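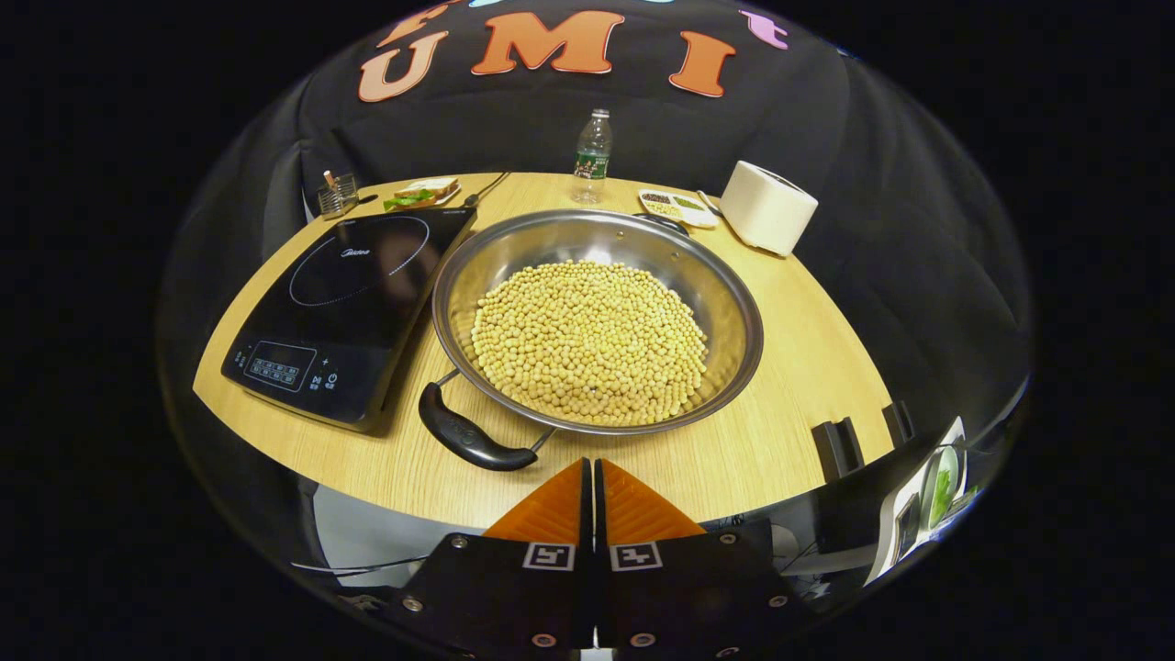
I finished the second draft of the book about my father in June, and I have been putting off writing about it since. It is 29 chapters now. The first draft had more, but several of them were about me, and I took most of those out. What I kept is mainly the years at Rolldale, when he was working nights and my mother was ill, and the last part, when he had begun to forget which house he was in. There is a chapter on what we ate in those years, and for that one I wanted dried soybeans in a wide steel pan, a good heap of them, more than one person would cook. He bought them by the sack. I wrote four pages on those beans and cut them down to two.

The book is called Tarnudel, after the street we lived on before Rolldale. I know it is a hard title. Two people who read the draft thought it was a surname and one thought it was a kind of cake. I tried other titles for a few weeks and went back to it.

A small press called Kravchuk is going to publish it. They do a handful of memoirs a year and they answer their emails. I sent the manuscript to 70 agents and publishers over almost three years, and kept a list in a notebook with the date and the reply, if there was one. Most did not reply. A few said kind things and then said that illness memoirs were difficult to sell. Kravchuk asked for the whole thing and then asked for changes, mostly to the order. The hospital chapters used to come first. They now come after the chapter about the car.

My sister has read it. She remembers the car differently, and she says it was green. I have left it blue and put a line in the author's note to say that we disagree. She also asked me to take out one conversation, and I did.

The letters were the slowest part. He wrote to his brother in Usano for most of his life and the brother kept everything, so I ended up with 526 pages of handwriting in three boxes. I typed up the ones I could read. Only a few are quoted in the book, and the longest of those is about a broken fence.

I am working through the copy edit now. The file came back with 2,131 comments and changes, a lot of them commas. I do a chapter in the morning before work and another in the evening if I can face it. When there is a publication date I will put it up on this blog.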